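Intro to Video Post, handout 4: exporting and file sizes

May 11, 2021. Notes from the lecture, typed up fast. Bring these to lab.

## Container vs codec

- container = the box (mp4, mov, mkv). Holds video, audio, subtitles, metadata
- codec = how the video inside got squeezed (H.264, H.265, ProRes)
- changing the extension by hand does NOT convert anything. Please stop doing this
- same container can hold very different stuff, so "it's an mp4" tells you very little

Rewrapping = moving the streams to a new container without re-encoding. Fast, no quality loss. Re-encoding = decode and compress again. Slow, and you lose a bit each time with lossy codecs.
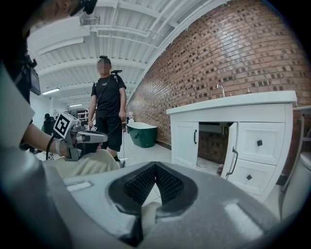

**When is a rewrap enough?**
When the codec is already one your player or editor accepts and only the container is the problem. An H.264 clip in an mkv that won't import is the usual case, move it to mp4 and try again.

## Bitrate

Bitrate is what sets file size. Resolution doesn't do it directly, it just changes how much bitrate you need to look ok.

size = bitrate x duration. Watch bits and bytes!! Divide by 8.

Worked one from the board:

- video at 3000 kbps, clip is 4 minutes = 240 seconds
- 3000 x 240 = 720,000 kilobits
- divide by 8 = 90,000 kilobytes, so 90 MB
- audio is extra, add it on top

Constant bitrate (CBR) spends the same on every second, even a title card. Variable (VBR) saves on the easy parts and spends on the busy ones: water, leaves, confetti, handheld shots. For files people download, use VBR. Two-pass takes longer but lands closer to the target size. 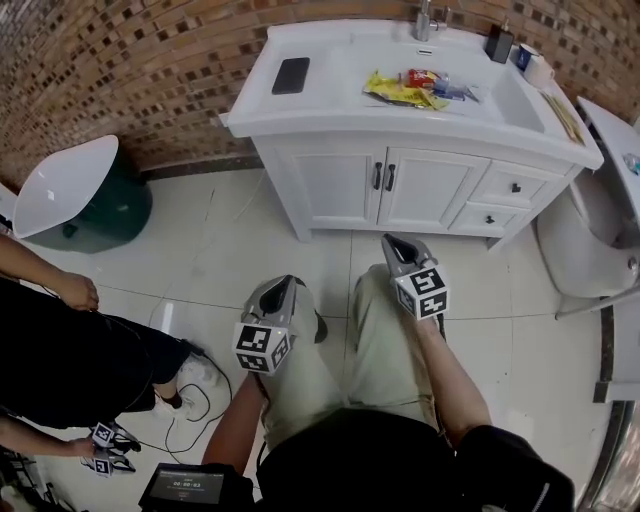
Two-pass again: first pass only reads the clip and takes notes on wich parts are hard. Second pass does the writing. If you don't care about hitting a size, use a quality setting (CRF) and let the size fall where it falls. Lower CRF number = better picture, bigger file.

## Lab exercise

Use the Rodano project on the lab drive, the Lallcombe sequence. Not the Bondilport one, that has the wrong frame rate and is for August.

1. Export a master in ProRes. Keep it.
2. From the master make an H.264 file, VBR, two-pass, 3000 kbps.
3. Same again with CRF. Write down both sizes.
4. Compare at 100% zoom on the fast pan. Look at edges and dark areas for blocks

Save in the Mathur folder with your student number in the file name. No spaces in file names.
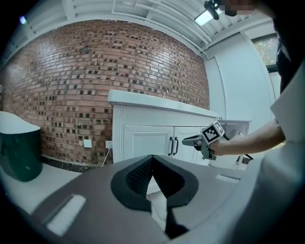
**Why make the H.264 file from the master and not from your old upload?**
The old upload has already thrown detail away, and encoding it again throws away more. A higher bitrate the second time makes a bigger file but can't bring anything back.

## Leftovers

- match sequence frame rate to the footage before you cut, changing it later is a pain
- check the first and last few frames of the export, black frames love to hide there
- audio: AAC is fine for web, 48 kHz
- next handout is color range adn why your blacks look gray after upload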